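Sunday, November, still at the bench

Okay, writing this up before I forget it all, the way I forgot the last batch (sorry, Yevdokiia). The subject is Grillance, our pressed coconut-shell charcoal for the folks who cook on the street, and whether changing the binder fixed the thing everybody complained about, the first stretch after lighting when it smokes like a wet leaf pile and the customers drift over to the next stall.

Short version for anyone flipping back through: less smoke, slower to light, crumbly corners. Long version follows.

Where we left off. The old recipe was plain cassava starch, cooked thick, stirred into the char by hand. It holds together great and you could drop a briquette down the stairs, but starch smokes until it's burned off and we were using way too much of it. Yevdokiia Pavliuk has been saying so since summer and I've been arguing with her since summer, and I'd like it on record that she was right about the amount and I was right that you can't just cut it in half and hope.

So this time we tried Gevo, our name for the mix she came up with, a little starch plus fine clay from the sieve bucket. It looks awful going in, kind of like old pudding. The smell is fine.

I'm also keeping in mind who this is for. A vendor on a dark block is working by whatever light there is, fanning the coals with one hand and making change with the other. They're not going to read a leaflet from us. If it doesn't light the way their regular charcoal lights, it goes back in the bag and they buy the other stuff.
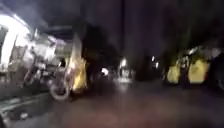

Mixing and pressing

Ran everything through Javier. (For the new people: Javier is the screw press by the sink. It had the name painted on it when Skillora gave us the corner of the shop and I don't know any more than you do.) Javier did not love the Gevo mix. Clay makes the paste slippery and it squirts out sideways before the plate is all the way down, so I had to go slow on the last turns and wipe the collar between pressings. My wrists hurt.

Char went in at 3,000 grams, sieved fine. I added water by feel and I know, I know, I should be weighing the water. It was done when a squeezed handful kept the shape of my fingers and didn't shine. If it shines it's too wet and it will crack while drying — learned that on the batch we threw out.

Drying on the rack over the heater, turned once at lunch. The ones on the lower shelf came out darker and harder than the ones on top, which makes me think the heater is doing more than the air is. Somebody please move the fan next time, I forgot.

Weighed a tray when it was dry: 379 grams. Light compared with the starch-only tray, and I think that's just water leaving better. Yevdokiia thinks we under-filled the mold. Could be both!

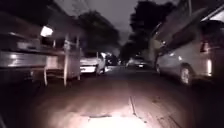 Street after dark, one open lane down the middle, metal cart or stall on the left.

Burn test

We did it in the yard behind the shop in the dented grill, same kindling, same wax starter as before, no fanning until the edges turned gray. The first thing I noticed was that I could stand downwind and keep talking. There was smoke, sure, thin and white, but it quit early, and after that mostly what you got was heat shimmer. With the starch batch I had to go inside and rinse my eyes.

The second thing I noticed was that lighting took forever. The wax burned out completely and the bottom layer had only just caught, so I cheated and used a second starter, and that's exactly what no vendor is going to do. They're paying for starters out of their own pocket. I think the clay is sealing the surface. Could we press a hole through the middle? Javier has a pin plate somewhere, I saw it when we cleaned out the cabinet, and I'd rather try that than mess with the recipe again right away.

Once it was going it was lovely. Even, steady, no popping. The probe on the grate read 558 Fahrenheit at the peak and it stayed in that neighborhood long enough for me to cook an entire lunch, corn and onions and some chicken thighs I'd brought for the purpose (science!). 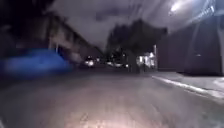
Back to the corners, though, because they bug me. When I tipped the leftover briquettes into a paper sack and carried them across the yard, the bottom of the sack ended up full of black grit. A vendor who hauls a sack over bad pavement every evening is going to lose a piece of what they paid for, and it'll be all over their aprons too. The starch ones never did that. I suspect the edges of the mold, they're sharp and the paste doesn't pack into them well. Rounding the mold might be the whole fix. Or a touch more starch, but then we're back to the smoke and I'd have to hear about it.

Ash: pale, fluffy, more of it than before. That's the clay, it doesn't burn, it just sits there. Anyone cooking for a whole evening will need to knock the tray out partway through. Not a disaster but we should tell people.

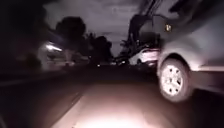
Pavement at night, gray SUV close on the right.

To do

Find the pin plate. Try a center hole with no other change, please, one thing at a time.

Ask Skillora whether we can borrow a round mold or if I need to file ours down.

Weigh the water. I mean it this time.

Make 3 trays of the Gevo mix and leave one out in the damp shed overnight to see if it picks up moisture.

Yevdokiia has the burn times on her phone, I still need to copy them in here. Also we're out of wax starters, and the tongs are soaking in the sink.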